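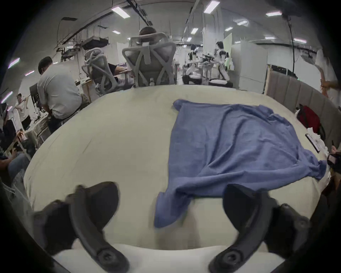
Flitska Kids, Issue 100, page 3

Who Makes the Footsteps in Movies?

Next time you watch a movie, try something for me. Wait for a part where someone is walking and no one is talking. Listen to the feet. Clop, clop, clop, nice and clear, right? Now think about where the microphone was. When I was little I figured the actors had very loud shoes.

They don't! Most of the footsteps you hear in a big movie were made later, in a quiet room, by a person walking in place while they watched the movie on a screen. That person is called a Foley artist (say it FOH-lee), and it might be my favorite job in the whole world apart from mine, which is writing about it.

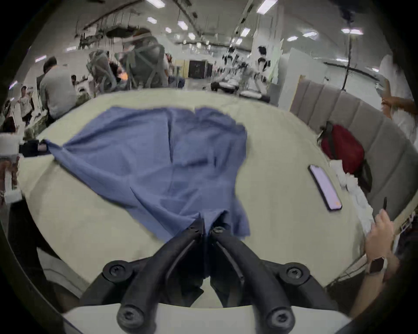

By Bohdan Hrynyshyn, movies and cartoons writer

So why not just record the real sounds while the cameras are rolling? People do record them, but the microphones on a movie set are there mainly to catch the actors talking. They get pointed at mouths. A coat rustling or a cup being put down comes out faint and fuzzy, or you can't hear it over a truck going by outside. And a movie set is a noisy place. Sometimes the snow is fake and the stone castle floor is painted wood, so if you heard the real thing it would sound like somebody stomping on a box.

Cartoons have an even bigger problem. A drawing of a dog makes no sound at all. Every sniff and every scratch has to come from somewhere.

A room full of junk

I got to visit a Foley studio in Woltia last August, and I have never wanted to touch so many things at once. They had 500 pairs of shoes on shelves (cowboy boots, ballet slippers, one gigantic pair of rubber rain boots) and a row of shallow pits in the floor. One pit had gravel in it, one had sand, one had dry leaves, and there was a slab of concrete and a piece of creaky old floor that somebody had saved from a house. The artist picks the shoe, picks the pit, and walks.

The tricky bit is the timing. If the hero's heel comes down and the sound arrives even a tiny bit late, you notice, and it feels wrong even if you can't say why. So they watch the same few seconds again and again until the feet match. They also have to walk like the person on the screen. A tired king doesn't sound like a kid sneaking downstairs for cereal. 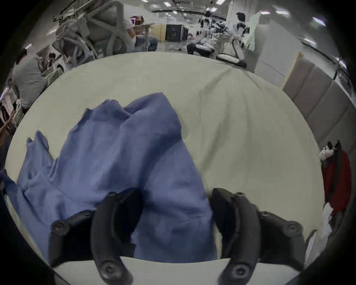

Sounds that are big fat liars

This is the part I love most. Lots of movie sounds come from something completely different! Here are a few old favorites:

Horses. Two halves of a coconut shell, clopped on dirt or gravel. It's a very old trick, from before movies had any sound, when people did it on stage.

Walking in snow. Squeeze a bag of cornstarch in your hands. It makes that squeaky, crunchy noise perfectly.

Bird wings. Flap a pair of leather gloves.

Breaking bones. Snap a stalk of celery. (Sorry. But it's great.)

A crackling fire. Scrunch up some crinkly plastic wrapping, slowly.

When I was in Woltia they were working on a cartoon called Captain Pritchard and the Moon Goat, and they needed the goat to eat a spaceship. I'm not allowed to tell you everything they used, but there was a cheese grater in it, and a lot of toast.

Not all movie sounds are Foley, by the way. Things like explosions, thunder and spaceship engines usually come from a different person, called a sound effects editor. Editors keep enormous collections of recordings on computers — the one I met had 2000 different doors. Then a mixer puts the voices, the music, the effects and the Foley together and decides how loud each one should be.
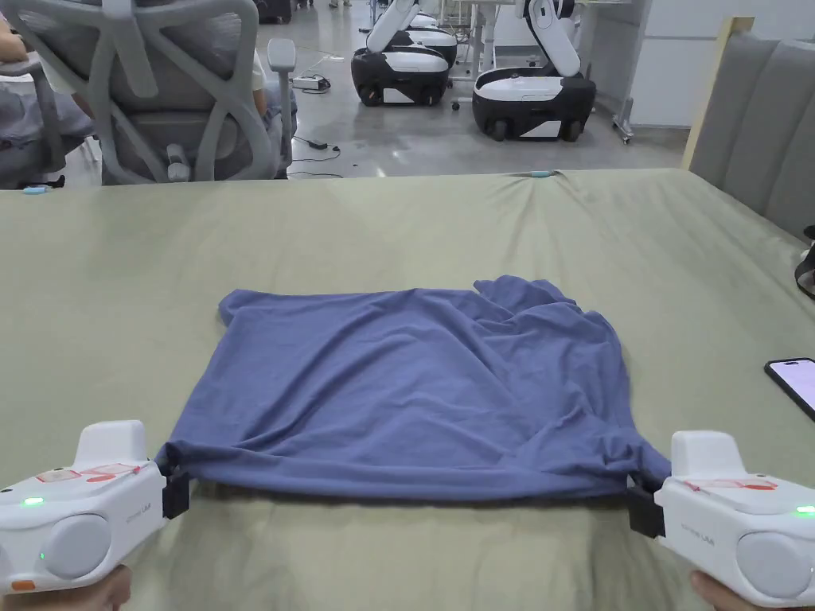
Try it at home

You'll need something that can record, so ask a grown-up if you can borrow a phone or a tablet. Pick a very short bit of a cartoon and turn the sound all the way down. Watch it through once and write a list of every noise you think you should hear. Then go hunting around the house for things that might make them. Ask before you take anything from the kitchen, especially the celery.

Play the cartoon again and do your sounds while the recorder is going. You'll probably be late on the first few tries (I was terrible, I missed a whole staircase). Keep going. It helps to have a friend do the feet while you do everything else.

Our readers at the Sodovia library film club tried this with a cartoon about a frog and used a wet sponge for the hopping. If you come up with a good one, write it down and send it in, and tell us what you used. I'm still looking for a decent sound for a dragon yawning.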